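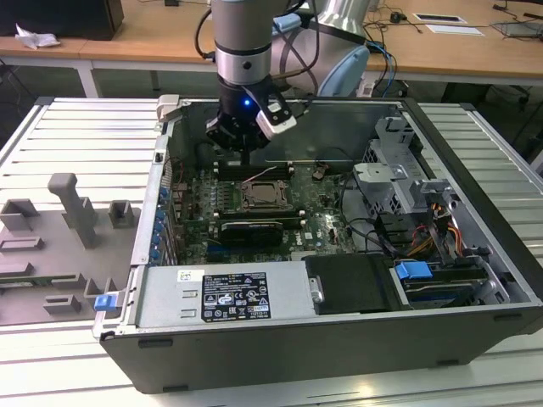

Elmarie Chauke

Der Haushaltswarenhändler Serken richtet sein Filialgeschäft neu aus. Wie das Unternehmen am Dienstag, 13. August, mitteilte, werden fünf Standorte bis Ende März geschlossen. Die übrigen 54 Filialen bleiben bestehen, erhalten jedoch ein verkleinertes Sortiment und geänderte Öffnungszeiten.

Betroffen sind Häuser, deren Mietverträge im ersten Quartal auslaufen. Serken hatte mit den Vermietern über niedrigere Festmieten und eine umsatzabhängige Komponente verhandelt, erzielte nach eigenen Angaben aber keine Einigung. Die Lagerbestände gehen an benachbarte Filialen, ein Räumungsverkauf ist nur für Möbel und Großgeräte vorgesehen.

Geschäftsführerin Fitriani Jugah verwies auf die sinkende Flächenproduktivität. Die Kosten je Quadratmeter seien zuletzt schneller gestiegen als der Rohertrag. Entscheidungen über Warengruppen sollen künftig in den Regionen fallen - bislang lagen sie vollständig beim Zentraleinkauf.

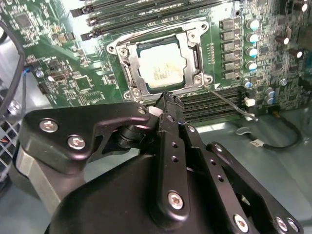
Zwei Eigenmarken entfallen

Im Sortiment streicht Serken die Eigenmarken Teria und Steda. Restmengen werden über den Onlineshop abverkauft, Garantieansprüche bleiben unberührt. Kundenkarten und Gutscheine gelten in allen verbleibenden Filialen weiter.

Die Logistik übernimmt ab März der Dienstleister Plattner. Der Vertrag umfasst Lagerhaltung, Filialbelieferung und Retouren. Zu Laufzeit und Volumen machten beide Seiten keine Angaben. Mit dem Betriebsrat wird über einen Interessenausgleich verhandelt.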